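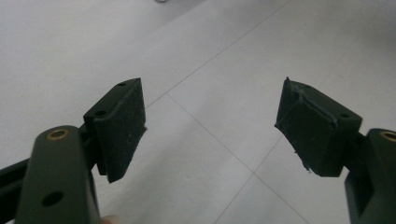

Pads are the first thing to go and the last thing anyone budgets for, a reader wrote from Niltammont after Traridberg's lab began its grip comparison on Thursday. The lab is pitting the green Zorker against the black Darko, 200 grasps each, over six days. Two pad materials are also on trial. Zorker calls its pads "maintenance-light," a phrase the lab has put in its notes with a question mark.
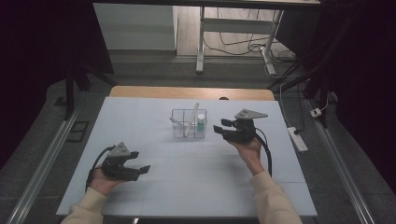

Black grippers in both hands at the Traridberg test table.

Results are due in November.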